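3.2 Wrapped sweets and the end of the meal

In the households of Stetden, the small sweet offered after dinner was mentioned in 21 of the 31 interviews. Older participants described it as a duty of the host, while younger ones spoke of it as a habit learned from grandparents. Hafþórsson reported a similar difference for coffee in Drasum.

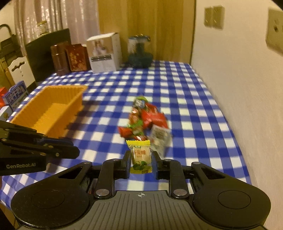
Figure 2. Individually wrapped candy with Chinese characters on the wrapper; blue-and-white gingham tablecloth.

The choice of sweet depended also on who was invited. For close family, 10 participants said that they put the whole bag on the table. For guests from outside, the same participants preferred a dish, and they waited until the plates were taken away. We did not find this rule in Tunstall, where sweets were given mostly to children and at the door.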